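From: Pin-yu Man
To: Enon building list
Date: June 10, 2024
Subject: Re: Condensation on north side, sealant choice

> We resealed two of the lower lights in April with the Molotden
> compound and the fogging came back inside a month. Should we
> strip it all and go to Virthorpe, or is the glazing itself done?

Don't strip anything yet. Fogging between panes and water on the room side have different causes, and your note doesn't say which you have. Wipe the inner face with a dry cloth. If the haze stays put, the edge seal on the unit has failed and no perimeter bead will fix it.

Frosted glass makes this harder to judge. Marks on the surface read as haze from a few feet away.

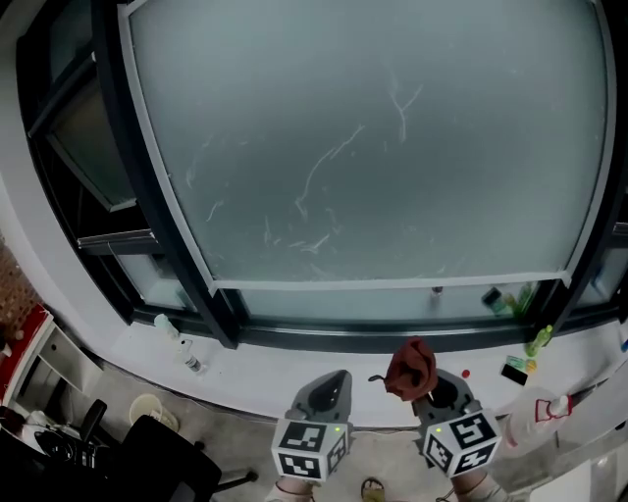 Main pane and lower section, with sill.

If the water is on the room side, look at humidity first. I log at 6 points per floor, with the sensor at sill height and away from supply air. Two weeks of readings is enough. Anyone using the Mittal loggers should set the buffer to 2000 samples; the default of 1000 overwrites early data.

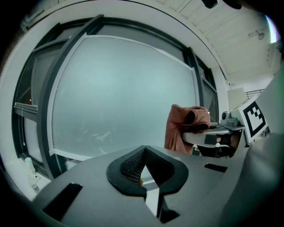
On the compound: Molotden skins over fast but cures slowly in depth, so a bead that feels firm can still be soft underneath. Virthorpe is slower on both counts and needs primer on painted metal. A full change on your elevation would run some 700 feet of joint. I would test one opening first and leave the rest alone until the logs are in.

Please post the cloth result and the frame depth.

Pin-yu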